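Equipment review group - minutes, August
Present: Anil Marar (chair), Jessie MacAulay (minutes), office services, records room.

1. Minutes of the last meeting
Agreed, with one change: the Flirnano quote was for hire, not purchase.

2. Torus filing kit, trial report
The Torus is a two-armed unit offered by Plalmont for moving box files in and out of storage. The trial is using our own blue files, the ones with the label holder on the front, and the wooden furniture by the desks.

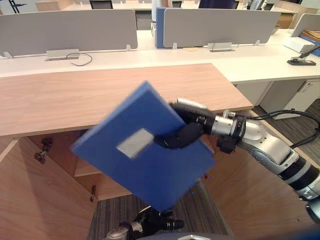 Jessie MacAulay

The supplier's settings allow for one-handed or two-handed lifting. Records asked for two-handed lifting to be the default for full files. Plalmont will set this up before the next session.

The hire charge is £3,000 for 11 weeks, including two visits by their engineer. Training is extra. The chair asked whether the price covers replacement fingers for the grippers - Plalmont has not said, and will be asked in writing.

Labels were discussed at length. Records wants every file put back with its label facing out. The kit can be taught this, but each shelf has to be entered separately and there are 16 in the first batch. 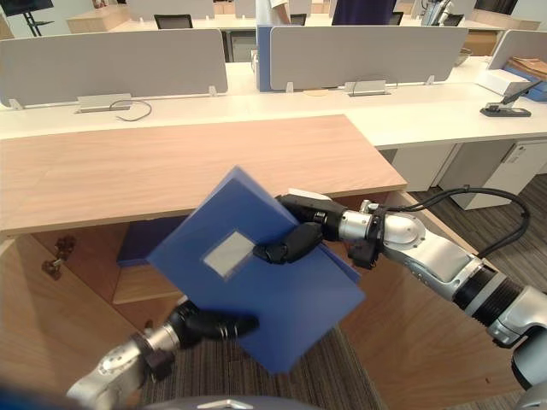

Anil Marar said he would want to see it work through a full batch without help before any money was agreed, and that a person with a trolley should be timed on the same job. This was accepted.

3. Toft shelving
Held over. The revised drawing has not arrived.

Actions
JM to write to Plalmont about gripper parts and the cost of training.
AM to arrange the timed comparison.
Records to supply the shelf list.

The meeting closed at 4.10 pm.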